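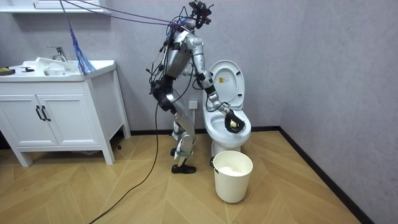

トイレ掃除タスクの運用ルール、書き直した

8月中にやると言ってた件。やっと。前の版は2000字くらい注意書きが並んでて、現場で開いてる人を見たことがない。なので短くした。Mitportの人にも読んでもらう前提なので、言葉はなるべく平たく。

まず道具の色。便器の中に入れたものは便器専用。スポンジもブラシも。洗面台用と同じ箱に戻さない。人間の清掃では当たり前の話なのに、ロボットの手順書だとなぜか抜ける。グリッパの指先も「便器側に触れた手」として扱う。そのまま蛇口や扉の取っ手に行かせない。これは手順の順番で縛る。洗面台が先、便器が後。逆順は禁止。

次、ケーブル。床を這わせるなら足の踏む範囲から外す。開始前に目で追う、根元から端まで。脚まわりの配線はバンドで留めて、たるみを手で引いて確認。Kalliopi Ververidisからは「全部天井から吊れば」と言われたけど、狭い部屋だと吊った側が棚に引っかかる。どっちもどっち。結論は保留。

人の立ち位置。動作中に浴室へ入っていいのは0人。ドアの外に2人、片方が非常停止を持つ、もう片方が画面。持ちながら画面も見る、はナシ。先月それでヒヤっとした(自分です)。

で、両手を使う動作の話。ブラシを持った手と、水を流すほうの手。ここが一番もめた。

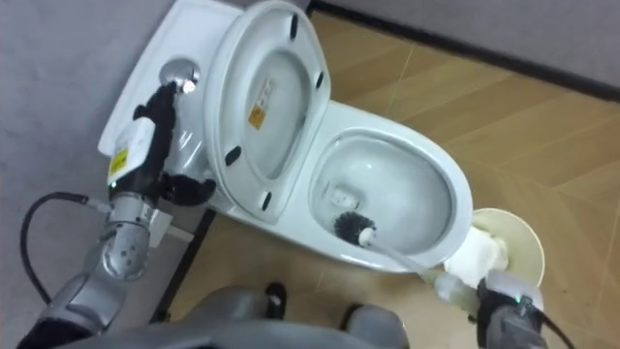 片手が便器の中にあるあいだは、もう片方で流さない。ブラシを上げて、縁で止めて、水が切れるのを待って、それから押す。旧版では同時でもOKになってた。速いのは速い。でもしぶきが手首のセンサーにかかると後の清掃が面倒だし、見てる人間もどっちの手を追えばいいか迷う。タクトは伸びる。伸びていいです。

押す力の上限も入れたい。ボタンは家によって硬さが違うので、固定値じゃなく「押し切れなかったら2回まで、だめなら停止して人を呼ぶ」にした。無限リトライは禁止。Gisinineのほうの手順もこの書き方にそろえる予定てす。

洗剤は当面、水だけ。酸性と塩素系を同じ日に持ち込まないルールを先に作らないと怖い。ラベルを人が読み上げて記録、くらいは最低限かなと。Kalliopi Politisが案を書いてくれてる。

チェック項目は全部で34。多いと言われそう。減らせる候補があったら教えてほしい、ただし非常停止の確認と指先の拭き取りは残す。拭き取りは電源を落としてから。濡らした布をそのままグリッパに当てない、固くしぼる。使った布は洗面台に置かず、その場で袋へ。自分もよくやらかすので、太字にしといた。

あと用語。「清掃完了」と「動作完了」がまざってたのでを分けた。動作完了はプログラムが最後まで行っただけ。きれいかどうかは人が見て決める。ログの欄も別にしてある。

Lazaridisの規定との突き合わせはまだ。続きはまた今度。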